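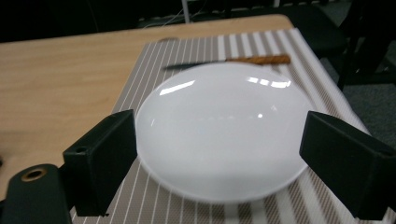

Thread: setting the table for people who will put their elbows on it

Search posts, people, tags
Threads > Home life > Table setting
March 31, 2023, by Janka Danko

1/ Friday night, dinner for friends, and I have decided we're a household that uses placemats now. Taupe-grey, white pinstripes, a few wider bands thrown in for excitement. My whole personality, woven.

2/ The plate is plain white and very shiny. I went looking for something with character and came home with something that shows me every ceiling light I own.

3/ Evdokia Rallis, who is coming at seven and will have opinions, believes the knife goes on the right of the plate, blade in. I've got mine lying across the back of the mat, behind the plate, tip to the left. It looks like it's having a nap.

4/ In my defence, it's the handle I want people to see. Orangey-brown wood colour, with a sort of twisted rope look down the length of it. Put it beside the plate and somebody's sleeve is on it all night.

5/ Evdokia has replied by text: "So it's a museum." Yes. Entry is free, bring wine.

6/ Striped placemats have one serious flaw. If they're even slightly crooked, everybody knows. With a plain one you can be off by a thumb's width and carry on with your life. I have straightened this one, walked to the stove, and come back to straighten it again.

7/ Did consider a tablecloth. The table is a pale honey colour and I like it too much to cover it, and I also don't iron.

8/ Afiq Raju wants to know what's for dinner. Afiq, this is a thread about the plate.

9/ (It's lamb. There are also 2 salads, one of them for looks.)

10/ Xolani Sibiya says his family in Fundthorpe never owned a placemat and they all turned out fine. Xolani once put a hot casserole dish straight on my sideboard. I have the ring to remember him by.

11/ Knife is staying where it is. Forks still to come, once I remember which drawer I moved them to in the big kitchen reorganise.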